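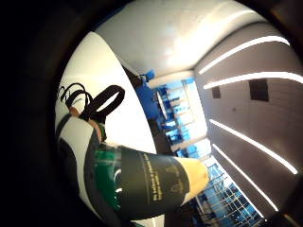

Dernière modification de cette page : octobre

Fiche descriptive — Collection Lirnik, série « Bouteilles et flacons »

1. Objet de la série

La série « Bouteilles et flacons » constitue le deuxième volet de la collection Lirnik, établie par l'atelier documentaire de Hirnaldale. Elle réunit des prises de vues de bouteilles en verre et de récipients assimilés, observés dans des intérieurs ordinaires : salles de réunion, réserves, offices, cuisines collectives. Elle s'adresse aux personnes chargées de l'inventaire, du rangement et de l'étiquetage de fonds de boissons, ainsi qu'aux équipes qui étudient la lisibilité des étiquettes en situation d'usage.

La présente fiche tient lieu de fichier LISEZ-MOI. Elle décrit le contenu de la série, les règles d'annotation et les limites connues. Elle ne se substitue pas à la convention d'utilisation remise avec les fichiers.

2. Contenu

La série comprend 775 vues, réparties en 11 dossiers. Chaque dossier correspond à un lieu et à un passage. Les récipients retenus relèvent des catégories suivantes :

— bouteilles cylindriques à étiquette enveloppante ;
— bouteilles à étiquette frontale simple ;
— flacons et petits contenants de service ;
— récipients sans étiquette, conservés à titre de comparaison.

La vue placée en tête de cette page relève de la première catégorie. La bouteille est couchée en diagonale ; le corps est d'un vert foncé brillant, l'extrémité opposée est crème, tirant sur le jaune pâle, et l'étiquette sombre et mate porte plusieurs courtes lignes dorées ainsi qu'un petit emblème. Le texte n'y est pas déchiffrable. La fiche d'annotation mentionne donc « étiquette présente, texte illisible », sans indication de producteur ni de contenu.

3. Règles d'annotation

Les annotations ont été rédigées par Genalyn Cabrera et relues par Florante Mangubat. Elles sont fournies en français, dans un tableau unique où chaque ligne renvoie à une vue. Les champs obligatoires sont les suivants :

Teinte du corps — couleur dominante, relevée hors des reflets.
Teinte de l'extrémité — à renseigner séparément lorsqu'elle diffère du corps.
Étiquette — position, teinte, aspect mat ou brillant.
Inscription — lisible, partiellement lisible ou illisible.
Orientation — debout, couchée, inclinée.
Éclairage — naturel, artificiel, mixte ou indéterminé.

Le champ « Contenu » reste vide dès lors que l'inscription n'est pas lisible. Une teinte de verre ou une forme de goulot ne suffit pas à identifier une boisson, et les premières versions du tableau comportaient sur ce point des attributions hâtives, qui ont été retirées. De même, le niveau de remplissage n'est renseigné que lorsque la transparence du verre le permet sans ambiguïté.

Les signes ressemblant à une signature sont consignés sous la mention « tracé manuscrit probable ». Ils ne donnent lieu à aucune transcription.

4. Versions

La version Wota, première diffusée, ne distinguait pas la teinte du corps de celle de l'extrémité. La version MacPherson, actuellement en vigueur, introduit cette distinction et révise le champ « Inscription » pour l'ensemble des dossiers. Les tableaux des deux versions ne doivent pas être fusionnés : les intitulés de colonnes se ressemblent, mais les valeurs admises diffèrent.

5. Limites connues

Les surfaces brillantes restent difficiles à décrire. Les reflets blancs peuvent masquer une partie du verre et conduire à juger le corps plus clair qu'il ne l'est. En cas de doute, l'annotateur retient la teinte de la zone la moins éclairée et coche la case « reflet gênant ».

La courbure des vues grand angle modifie l'apparence des proportions. Aucune mesure de hauteur ou de diamètre ne doit en être tirée. Le dossier 10 présente par ailleurs un nombre élevé d'inscriptions illisibles ; il convient d'en tenir compte dans tout calcul de taux de lecture.

Les petits flacons sont sous-représentés. Un complément est à l'étude.

6. Conditions d'utilisation

La consultation est ouverte aux établissements signataires de la convention. Toute reproduction mentionne la collection Lirnik et la version employée. Les extraits destinés à l'affichage ou à la formation sont limités à 30 vues par établissement — au-delà, une demande écrite est adressée à l'atelier de Hirnaldale.

7. Signalement d'erreurs

Les corrections proposées sont transmises à Genalyn Cabrera, avec le numéro du dossier, la référence de la ligne et la valeur contestée. Les demandes portant sur le champ « Inscription » sont examinées par une seconde personne avant toute modification du tableau.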